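FREQUENTLY ASKED QUESTIONS
Forholm Maritime Heritage Association

Who can join?

Anyone 16 or older. You do not need to have served at sea. Former sailors, family members and people who just like ships all pay the same dues, $36 a year.

Is the association part of the armed forces?

No. We are a private nonprofit and get no money from any government. Our income comes from dues, donations and the yearly dinner in October.

Where and when do you meet?

At the Rovar Building, second floor, on the third Thursday of the month at 7 p.m. We do not meet in July or August. Parking behind the building is free after 6.

What do my dues pay for?

Rent, insurance, the printed newsletter and the scholarship fund. Members also get into the ship model room at no charge.

How does the scholarship work?

We give one award of $1000 each year to a student entering a maritime or naval science program. Applications go to Linnea Forsberg, and the form is at the front desk. Children and grandchildren of members may apply, but board members' families may not.

Can I look up a relative's service?

We do not hold official service records. We do have 865 crew photographs and 129 oral history tapes, listed by ship name and year. Aslak Halvorsen can search the list for you if you write ahead - please include the ship and the years, if you have them. 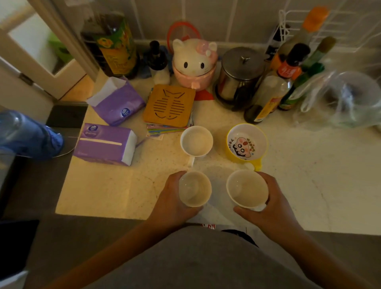 Do you take donated items?

Sometimes. We are looking for letters, logbooks, photographs and cruise books. We have no room for uniforms or large models right now. Call before you bring anything in, and do not leave boxes in the hallway.

Can I get a donated item back later?

Only if it was signed in as a loan. Gifts become the property of the association.

Can you send a speaker to our school or club?

Yes, within Forholm. Idun Backlund sets the speaker schedule and needs four weeks' notice. There is no fee.

How do I change my mailing address?

Send the old and new address to the membership desk. Changes received after the 10th take effect with the following month's newsletter.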